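I have now spent more of my adult life opening drawers with a robot than opening them with my own hands. That's where January 2024 finds me, and I'm having a great time!

Quick catch-up if you missed the last few posts. Siham Hattar and I are trying to teach an arm to do small household stuff by showing it. No clever planning code, we just do the task over and over with the arm and let the model learn from what we did. The project is called Hetetti (long story, involves a typo), and our goal was 400 demonstrations before we trained anything. We're at 416, and I'd happily throw out a good chunk of them.

We've been going back and forth on how to do the showing. At first I was all in on moving the arm by hand. You switch off the stiffness, grab it near the wrist and just push it through the motion like you're helping a kid with a golf swing. It feels so natural! You can feel when the fingers hit something. But your own arms end up in the way all the time, and after 30 tries my shoulders were toast.

So then we moved to remote control. Siham wrote a little program called Giklow that lets me sit with a controller and drive the thing from across the room, and my job is mostly to not panic.

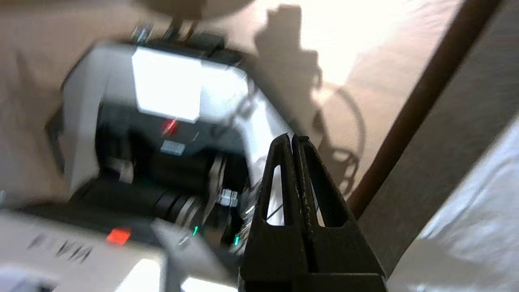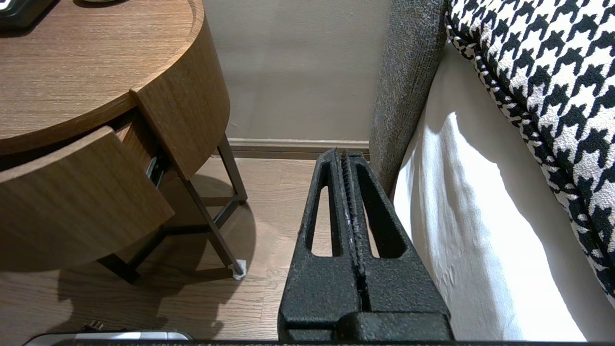 Driving from the wrist view is a totally different skill from driving while you look at the arm, and I really wish I'd practiced it sooner. When you're standing there watching, you know how far away everything is. On the wrist view you get two black fingers and whatever happens to be past them, and your brain has to fill in the rest. My fix has been to pick something I can line up on before I make a move. With the round nightstand, I like the end of the curved drawer front on the left and the side of the gray bed on the right, and I try to keep the fingertips between them. It's a narrow gap, and if I drift left I'm going to meet that open drawer. With the black rollers on the white and gray machine I go much slower, and I use the edges of the rollers to judge my angle. If I swing the wrist too fast everything smears and I lose them completely.

Slow has its own problem, though. The robot learns your speed along with everything else! My early remote control demos were full of these long nervous pauses where I was squinting at the screen, and the first test model copied them beautifully. It would reach out, stop dead, think about life for a while, then carry on. Siham laughed so hard she had to leave the room. I went back and trimmed the worst pauses out, and redid 12 demos from scratch.

The other thing I'm learning is to be boring. If I approach a drawer from the left one time and from above the next, just because I feel like it, the model ends up somewhere in the middle, and the middle is usually the drawer front. Now I pick one approach and stick with it, and I change where the arm starts from instead. That gives us variety in the places where we want it. My friend Oluwatosin, who has done a lot more of this than I have, told me to do that back in May and I ignored him, so, sorry, Oluwatosin.

I still go back to hand guiding for anything where touch matters, like sliding a finger behind an edge. For reaching and lining up I'm on the controller now. Mixing both kinds in one training set made a mess the one time we tried it, but I think we had the gripper timing recorded differently between the two, so I want another go at that before I give up on it.

Next up is drawer closing, and I need to clean the controller, because the left stick has started to drift and I've been blaming myself for it.

Comments

Jummai Tijani
The nervous pauses!! Ours did the same thing. We ended up cutting any stretch where the arm didn't move and it helped a lot, but watch out for the moment when the gripper closes, you want to keep that bit.

Suleiman Oyelaran
Do you look only at the wrist view when you drive, or do you have a second camera on the side? I can't judge depth at all without one.

Efe Ibrahim
Team hand guiding forever. Get a stool for your shoulders.

Contact | © 2024 Prusurano | Back to top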